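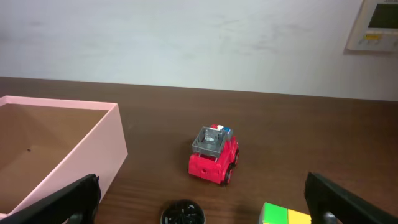 Enda Lenihan

Progress report to Devgate, January

The Postatholm reading scheme has now completed 3 of its 28 planned school visits. Spending remains within the grant of £3,000.

Staffing

Both part-time posts have been filled, and training has begun.
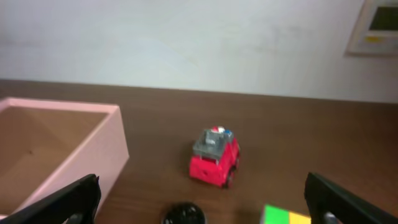
Next period

Visits to Clusolside will start once dates are agreed. The book order is still outstanding.

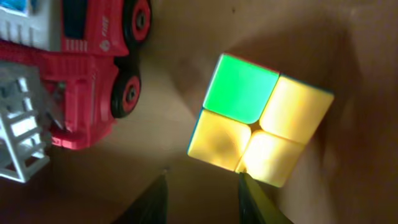
Tsikata asked that visits be kept to mornings, and this has been accepted.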